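Hand-held gripper tech wanted, Vinport workshop

I'm Paraskevi Dimitriou and I look after the hand-held grippers at Elano - setup, cleaning, fixing whatever comes back with a rattle. I need a second pair of hands from December!
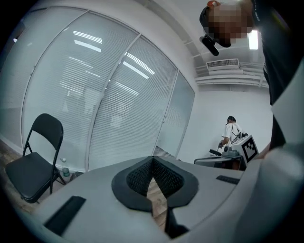 What you'd be doing

Mostly one station, which we call Flondar. You'd check the mesh on the padded cradles, swap it when it frays, re-seat cables and run the tag check before the morning session (we start at 8:30). Every repair goes in the log, and we're on entry 559, so neat notes please.

What I'm after

Steady hands and some bench time. Soldering is nice to have - I can teach you the rest. You'll be on your feet a lot.

Pay and how to apply

3000 a month, lunch included. Send me a few lines about something you've fixed, and put job 51 in the subject.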